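Parnellow Site
Room 619, Worktable and Basin Check
Form 109, revised December

Work through the points in order and write OK, FIX or N/A beside each. Comments go under the point they belong to. If a FIX is done on the spot, write FIX and then "done" so the count at the end of the month comes out right.

PART A. TABLETOP

A1. Surface clean, no chips or raised edges: OK
Comment: White top wiped with the Pivus spray and a cloth before the check. One dull patch toward the middle from an older cleaner. Cosmetic only.

A2. Bottles and jars closed and standing upright: FIX, done
Comment: Bottles and glass are kept on the left side and the basin on the right. Glass jar moved in from the corner afterward. Please leave a hand's width between any glass and the table edge.

A3. Packaging and loose plastic cleared: FIX
Comment: Plastic bag still over the blue-and-white box, and a crumpled white sheet at the foot of the black stand. Both to go in the recycling if no one claims them.

A4. Large round container out of the working area: OK

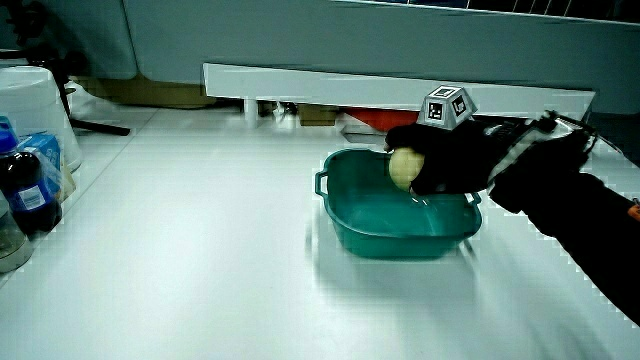 Dorota Halvey

PART B. BASIN

B1. Basin sits flat and does not rock: OK
Comment: Pressed on all four corners. The old Vakero basin rocked badly and has been thrown out. If you find it back on the shelf, throw it out again.

B2. Rim and side handle free of cracks: OK
Comment: Ran a finger around the teal rim and through the loop. Smooth all the way. Do not lift a full basin by the loop alone. It is molded on and is good for carrying the basin empty.

B3. Basin set back from the near edge: OK

B4. Basin used for food items only: OK
Comment: No tools, tape or batteries to be put in it, even for a minute. Small parts go in the drawer.

B5. Items placed in the basin by hand, not dropped: OK
Comment: Fruit and vegetables bruise, and a round one will bounce out over a rim this low. Put it on the bottom, then let go.
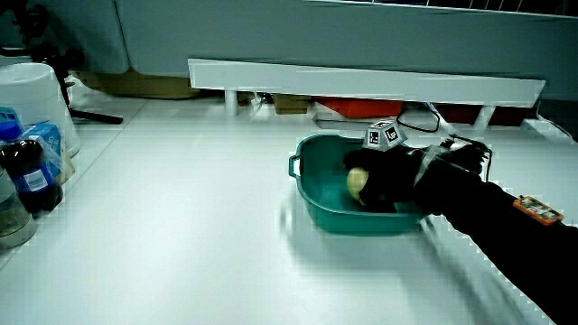

B5. One item at the left wall of the basin, hand over the top.

PART C. SHELF AT THE BACK OF THE TABLE

C1. Long white shelf level and firm on its supports: OK
Comment: Pushed from the front and from the right end. No movement. The supports came from Kollár and the screws are an odd size, so keep the spare key taped inside the cabinet door.

C2. Space under the shelf not packed tight: OK
Comment: Cardboard and a few red things back there. There is still room to get a hand behind them. Cardboard should not be used for storing food in this room.

C3. Cables at the shelf hang clear of the basin: FIX
Comment: Loops should be short enough that a sleeve cannot catch one. Use the cloth ties. Plastic ties were cut off last time and the sharp ends left on the table.

C4. Enough room between the basin and the shelf to work without knocking either: OK
Comment: If you need both hands in the basin, pull it toward you first.

C5. Fruit checked before use: OK
Comment: Look for splits and soft spots. Replace anything that has been out more than a day. The apples come in bags of 12 and the rest of the bag stays in the refrigerator.

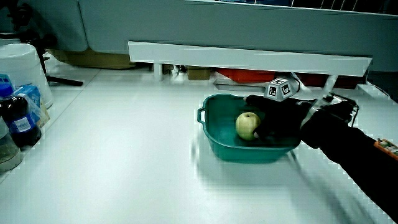
C5. Apple toward the left of the basin, shelf behind.

PART D. SEATING, FLOOR AND SIDE STORAGE

D1. Chair steady, all feet on the carpet: OK

D2. Person seated can reach the basin without standing: OK
Comment: Checked with the basin at the far side of the table. It can be reached with one arm, but anyone shorter should bring the basin closer. Leaning across with the chest on the table edge is what we are trying to avoid.

D3. Floor under and beside the table clear: FIX
Comment: Red item on the carpet to the left, with something small and white next to it. Move both. Bags and clothing go on the hooks by the door.

D4. Walkway behind the chair at least 90 cm: OK
Comment: Measured with the chair pulled out, as it should be.

D5. Legs of the stand not in the way of feet: OK
Comment: Keep it at the left end.

D6. Tape and small supplies on the clear shelf at the left: OK
Comment: White, yellow and green rolls all there. Put them back flat. The thin yellow stick underneath can stay.

D7. Cables at the seat not under chair legs: OK
Comment: Look again whenever the chair is moved. Stand up slowly if you have a cable on you, and unplug before leaving the table.

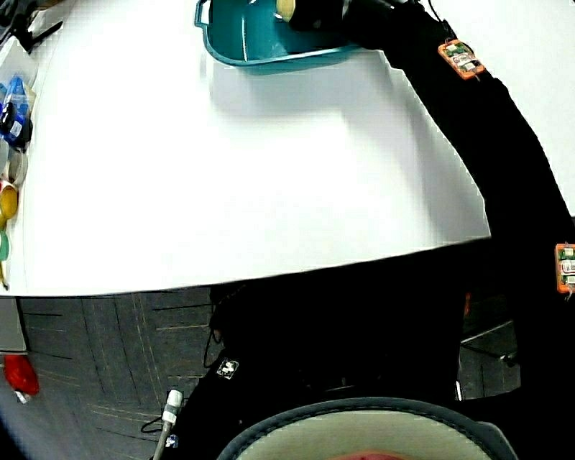 Parnellow Workroom Safety Team

OPEN POINTS
A3: bag and plastic sheet to be removed
C3: cables at the shelf to be shortened and tied
D3: floor on the left side to be cleared

Point A2 was closed during the check. The three above are to be looked at again before the next session in the room. Completed forms go in the tray inside the door of 619. Take a blank one from the folder below it, and tell the team when there are fewer than five left.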